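Laundry corner, Virnport flat: the gallery

Posted 3/24/21

Finally got round to putting these up. Sulastri has been asking since August and I kept saying next week, next week. So, the laundry corner, washing day. 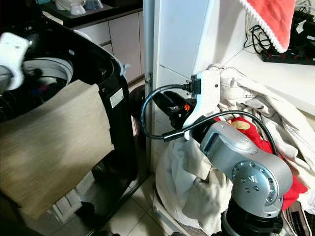 We moved in with two suitcases and no machine, did everything at the laundromat down the hill for almost 90 days. Then Oanh Văn's cousin was selling a top loader. Paid $398 incl. delivery, which meant two blokes and a lot of swearing on the stairs. Best money we ever spent.

Captions, sort of. Gunhild wanted to know what's what before she does her own place.

The washer. Black top loader, sits up on a grey plastic base. Old one at my mum's sat straight on the tiles and rusted out underneath, so never again. The tan cloth over the front just lives there.

The pipe. Grey metal, runs up the wall corner to the right of the machine. Wanted to box it in. Got a quote from Tano, had a lie down, left it. Clip's fine.

The pile. Yes it's on the floor. Cream thing, white cloth, something red with a bit of gold in the folds. Reds go in by themselves, learned that one on Nazareno's good work shirts. Baskets are on the list.

Red towel with the lace edge. Hanging up top right, over the pile. Lots of questions about this one last time. No I don't know where you can get another, sorry Ea.

The shelf. White, power strip with the red switches, and all those cables. Keep meaning to get some ties and do it properly. This is next on the list, before the baskets probaly.

Cupboards at the back. White doors, dark benchtop. White bowl ended up there and stayed. Soap and pegs will go in behind the left door once I've cleared out the paint tins.

Still to do: baskets, cable ties, a hook for the peg bag, something on the wall. Will put up more pics when its done. If anyone has a spare drying rack, the fold flat sort, message me or Gunhild Dalsgaard, will swap for lemons.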